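Stitching Questions, Answered (the long-promised FAQ page)

15/09/2026
By the Trasavcombe Suture Desk

I've been meaning to put this page together for ages. There are 897 messages in the inbox and a lot of them are the same handful of questions about thread, needles and knots, so let's go! I'm writing for people who are learning to suture on practice tissue and already have someone teaching them. If you have a cut on your own hand right now, close this page and go see a clinician, please.

Why is my needle curved?

So it can go in, travel under the wound and come up the other side while you turn it along its own arc. If you push a curved needle straight ahead it drags and tears, and you end up with a hole much bigger than the needle. Follow the curve. I say this to every new group and then catch myself pushing too (usually when I'm tired).

Where do I hold it?

Somewhere past the middle, toward the thread end, and never right on the point. Grab it too close to where the thread attaches and it bends on you. Grab it too close to the tip and you've got nothing left to drive with.

Why is there thread everywhere?

Oh, I feel this one. You start with a short, straight cut and one length of black suture, and a few passes later there are loops lying all over the place and you've lost track of which one matters. Mostly it means the tail was left too long on the first pull. Before you make a loop, find the short end and the needle end, and lay them on opposite sides of the cut. Do that every single time, even when it feels silly. And know where your needle is before you pull on anything.

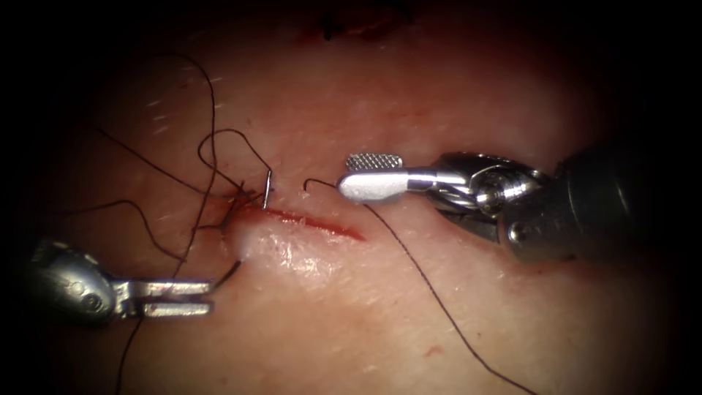 Does the color of the thread matter?

For practice, I love black. It shows up against pink tissue and you can follow a strand all the way back to where it started. The pale stuff disappears the second the surface gets shiny. Color alone won't tell you what the thread is made of, though, so read the packet.

How tight should the knot be?

Snug enough that the edges touch, and then stop. If the tissue puckers or goes pale along the stitch, you've gone too far. I overtightened everything for my whole first year! Edges that just meet look a bit underwhelming, and I still have to tell myself to leave them alone.

There's blood at the stitch and I can't see. Now what?

Slow down, and get your view back before the next bite. On a wet surface a little red spreads and the thread sticks down flat, so a strand you thought was free may be tucked under another one.

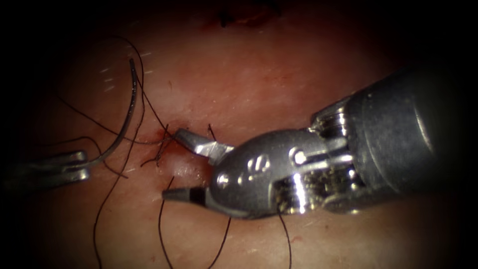
I like to lift one loop at a time and follow it with my eyes to the knot before I touch the next. Don't yank a tangle to see what gives. If two strands have crossed, bring the slack back toward the knot and let it open up, then start your next throw from there. And if you're learning with a teacher next to you, speak up early. They would much prefer to be asked.

How many throws?

My default for practice is 3, alternating direction each time so the knot lies flat. Slippery thread can need more. Go with whatever your own course teaches.

Do you sell the Brekell practice pads?

No, sorry, I don't sell anything! I'll be adding a page on storing pads in October.

Contact: use the form on the Trasavcombe front page | © 2026 Trasavcombe Suture Desk | Back to top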